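I keep a sick-week box in the hall closet, and every September I pull it out and go through it before the coughing season gets going at our house. There's no medical wisdom on this page, just housekeeping, so for anything about actual medicine please ask your doctor or pharmacist. What I can tell you is how to stop hunting for the thermometer at 2 a.m.!

## The box itself

Mine is a plain lidded tub from Stalunholm, wide enough that I can see everything without digging. I used to use a tall one and it was a mistake (the small stuff sinks, and then you buy it again). In it I keep:

- thermometer, plus the spare battery taped to the lid
- tissues, two boxes
- disposable gloves
- a roll of small trash bags
- paper cups
- a notepad and a pen that works

The notepad is for writing down who took what and when. I tried doing it on my phone and kept losing the note among my grocery lists, so back to paper I went. One page per person, time in the left margin, and I tear it out when they're better.

## Cups, towels and the bathroom

When one of us has a stomach bug, I swap the bathroom glass for paper cups and toss each one after it's used. Same with the hand towel. I bought a pile of cheap washcloths, 94 of them in a bulk bag from Eltell, which sounds ridiculous until you've had three people sick at once. Everybody grabs a clean one and drops it straight in the hamper. 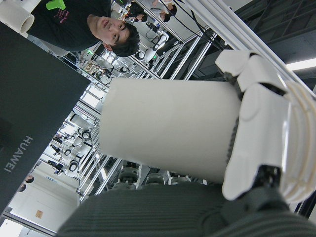
*White and plain, with a smooth matte finish.*

For laundry, don't shake anything out. I know, I always want to give the sheets a good snap too, but just roll them up and carry them to the washer in a bag. Warmest setting the label allows, dry them all the way through, and wash your hands after loading. I wipe down the hamper while the machine's running or I'll forget it entirely.

## Wiping things down

Read the back of your cleaner! Most of them need to sit wet on the surface for a few minutes, and for years I was spraying and wiping in one go like I was in a race. Now I spray the doorknobs, the faucet handles and the toilet lever, go put the kettle on, and come back. Remote controls get a wipe instead of a spray (ask me how I ruined ours). And never mix cleaners, not even a little bit, especially bleach with anything else.

Open a window while you're at it, even if it's chilly. Ten minutes with the door shut and a sweater on won't hurt you.

## Restocking

I stick the shopping list inside the lid and cross things off as we use them. Gloves go fastest here, then tissues. The pen goes missing every single year, so I've started tying it to the notepad with kitchen string.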